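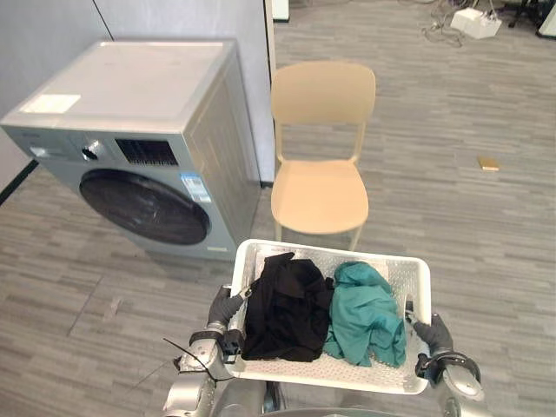
Can a black garment and a green one be washed together?

When both have been washed separately a few times before, they can go together in cold water. A new black one should go alone for the first washes.

I write this at the top of the page so that I will find it again next winter, when I will have forgotten it.

October, evening

Today was laundry at the office again. It still feels strange to write this sentence. In my country you do not bring clothes to the place where you work, and for my first month at Terlow I walked past the washing machine as if it was somebody's private thing. Now I am used to it. There is carpet on the floor, there are desks, and there is a washing machine, and I only think about the washing machine.

It was a small load, a black piece and a green one. My mother would never have started a machine for so little. She waited until the basket was so full that she had to push it down with her knee. I understand her, water was expensive for us, but when the clothes wait so long they take a smell, and then one wash is not enough.

I say green, but in the shop in Jangate they called this color teal. I had to look up the word. I had known "green" and "blue" for many years and believed that this was sufficient.

The basket is the white plastic kind with small holes in the sides and in the bottom. I have become fond of this kind. At home I have a woven one with a cloth inside, very pretty, and in the summer I found a gray spot on the cloth because I had put a wet towel in it and gone away for the weekend. With holes the air can pass. I am thinking of buying one for the apartment, but the bathroom is narrow and I must measure first.

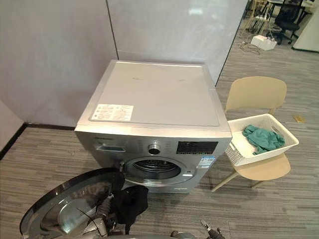

Black at the door, green in the basket on the chair.

The chair is a very good idea and I want to write some words about it. When the basket is on the floor I must bend for each piece, and by the end my back is complaining. With the basket on a chair it is almost the same height as the door of the machine. The beige chair is plain plastic, so a little water does not hurt it. At my apartment in Rikville I have only wooden chairs, and I would not like to put wet laundry on them. Perhaps a stool.

Things I want to remember from this month:

Open the door completely. If it is half open, it comes back and catches the sleeve.

Feel inside the pockets. I washed a paper tissue in September and the small white pieces were on everything, also on the black trousers that I needed for the next morning.

Turn the dark clothes inside out. I did not believe in this, but my old black sweater is now more gray on the outside than on the inside, so the proof is in my closet.

Use less powder. I bought a box of Işık because the name made me a little homesick, and I used a full cup each time, as we did with the old machine. The collar was stiff and there were pale lines on the dark cloth. Now I take 2 spoons for a small load and the lines do not come anymore.

Wipe the gray rubber around the opening. Water stays in the fold below, and hair too.
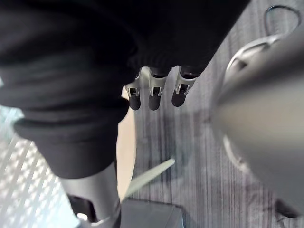 4 min read

It is later now and I have had my tea. I wanted to write also about black cloth, because I think it is the most difficult. Everybody says that black does not show dirt. It shows all the other things: dust, threads, flour, the place where you leaned on a wall. In the folds you see every gray line of light, and I can never decide if it is a crease or a mark until I pull it flat.

I do not iron black anymore, the iron made shiny places on my good jacket. I shake the piece strongly, put it on a hanger while it is still damp, and close the top button. The creases go away by themselves overnight, or most of them do.

Green is easier. It forgives.

For next time I should bring the two kitchen towels and the pillow cover, and ask if it is allowed to wash such things at the office. I am shy to ask. I have prepared the sentence already and I have changed it three times. I also need hangers, the wide kind, because the thin ones leave a small bump at the shoulder.

Tomorrow it will rain, so the windows stay closed and whatever I wash at home will dry slowly on the door.

1,392 views
3 shares
2 comments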